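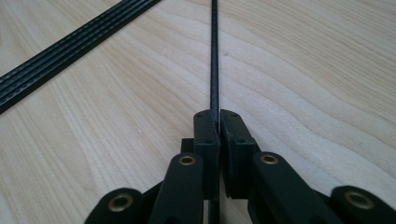 Soledad Hutchins felt that the reading list for the winter had been settled much too quickly last time, and she asked whether we might open it up again before the library orders the copies. She had gone home after the last meeting and started the Ostapchuk novel, and by the second chapter she was already worried that it was going to be a hard one for the newer members, with all those cousins who share a first name. There was a good deal of sympathy around the room for this, and a good deal of affection for the book as well, from those who had finished it.

Minutes of the Drulton Evening Book Circle, 16 October 2026

Present: Zofia Kaczmarczyk (chair and, this month, minutes), Soledad Hutchins, and the usual crowd, plus 2 new faces from the Dedgate side of town, who were made very welcome and given the comfortable chairs. Apologies were received from those down with the cold that is going round.

Winter reading list
After the discussion already noted, it was agreed to keep the Ostapchuk but move it to the end of the season, so that people have the holidays to get into it. Soledad kindly offered to draw up a family tree on one sheet of paper, with no spoilers past the wedding. The short story collection takes its place. One member asked that we please not have another book with a drowning in it, as this would be the third in a row, and the chair promised to check.

This month's book
We had a lovely long talk about The Landau House, which ran well past the time set aside for it, and I'm afraid I did nothing to stop it. Opinions were split on the mother. Several people found her cold, while others thought she was simply tired, and that the scene with the unposted letters on page 613 shows how much she had been holding back all those years. It was pointed out that page 613 is a long way to go to find out somebody is nice. Soledad read the letter scene aloud, very beautifully, and we were all quiet for a bit afterward. The new members had not read the book but joined in anyway, and said they would like to borrow it.

There was general agreement that the large print edition is nicer to hold than you would expect from the size of it, and general grumbling about the index of characters, which leaves out the dog.

Funds
The balance stands at $2,656 after the spring sale in May, and we remain very grateful to everybody who baked. Part of this will go toward the audio copies, which were approved without a vote. Zofia will ask the library whether they can be checked out for longer than 9 days, as some of our slower listeners are having to give them back just when it gets good.

Author visit
Still waiting on a reply. Zofia will write again, a little more firmly but still nicely.

Any other business
The question of cushions was raised and put off. A blue umbrella was left behind last time and is hanging by the door. Please could whoever has the second copy of the poetry anthology look under their bed, or wherever such things end up at your house, and bring it along.

Next meeting will be in the same room at the usual time. Please bring one poem you liked as a child, and your own mug if you can manage it.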